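Skituvex Wire Sorting Set
README for the spring release (April)

Contents
1. Summary
2. Task
3. Hardware
4. Folder layout
5. Collection rules
6. Known problems
7. Suggested use
8. License and contact

1. Summary

Skituvex is a set of teleoperated pick-and-place episodes recorded by the student robotics club at Darkcombe. The objects are short cables and wire harnesses, most of them with small connectors on at least one end. The set was built as the club's entry for the Park student challenge, deformable objects track, and is released in the form in which it was submitted, apart from the file naming, which was cleaned up afterward.

The release holds 30 sessions. Each session is one operator working through one load of parts, start to finish. Episodes within a session share the same lighting and the same starting layout of containers. The parts are dumped in by hand at the start and are not arranged.

2. Task

The operator picks one cable at a time from a source container and releases it in the target container named in the session file. An episode begins with the gripper open above the source and ends when the gripper opens over the target. A pick that brings up more than one part is kept and marked "multi". A drop outside the target is kept and marked "miss". Neither is retried within the same episode.

Grasp point is left to the operator. Early sessions asked for a grasp next to the connector, but this made the operators slow and gave poor results on the thin twisted cables, which rotate in the fingers when held near a heavy end. From session 9 onward the only rule is to grip wire and keep the fingers off the connector housing.

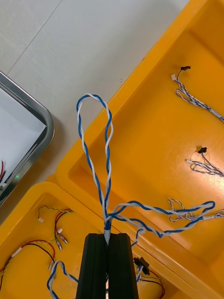
Twisted pairs are the largest group in the set and account for most of the "multi" labels. A loop of one cable catches easily on the next one, and the catch is often not visible from the wrist until the arm has started to lift. Operators were told to lift slowly for the first few centimeters and to continue even if a second part came along.

3. Hardware

One arm, two-finger parallel gripper, flat finger pads. One camera at the wrist. The fingers are in view at all times, and no masking has been applied to them.

Control is by a leader arm of the same proportions. Gripper opening is recorded as a value between 0 (closed) and 1 (open). The value is the commanded opening. On thin wire the measured opening is close to zero whether or not something is held, so it should not be used as a grasp signal.

Logging was done with Dudero, the club's own recorder. It writes images and joint states to separate files and aligns them by timestamp after the session. Roughly 2 percent of the episodes lost frames in this step. They are listed in dropped.txt and are not part of the train or test lists.

4. Folder layout

sessions/ one folder per session, numbered from 01
sessions/NN/episodes/ images and joint states
sessions/NN/session.json operator code, source, target, part types
splits/train.txt
splits/test.txt
dropped.txt
labels.csv one row per episode: outcome, part type, grasp region
tools/ viewer and loader

Operator codes are two letters and do not map to initials.

5. Collection rules

Containers may be moved between sessions but not during one. Parts that fall to the work surface stay there until the session ends. Parts with a damaged connector or bare strands are removed before loading. Outcome labels were entered by the operator right after each episode and checked by a second club member from the recording. Where the two disagreed, the second label was used and the first is kept in the column outcome_raw.

6. Known problems

The wrist camera runs auto exposure. Brightness shifts when the arm moves from a light surface to a dark one, and policies trained on raw images have picked up on this.

Sessions 01 to 08 follow the older grasp rule described in section 2. They are in the train list only.

Session 14 was recorded with the camera mount slightly rotated. The offset was not measured. Leave it out if you use fixed extrinsics.

Grasp region labels are coarse: end, middle, unclear.

7. Suggested use

The test list is split by session, so no layout appears in both lists. Please report success on single picks separately from "multi" picks. A combined number hides most of the difference between methods on this set.

8. License and contact

Free for teaching and research with attribution to the Darkcombe robotics club. Report loader bugs through the issue page of the repository and include the session number and the tool version.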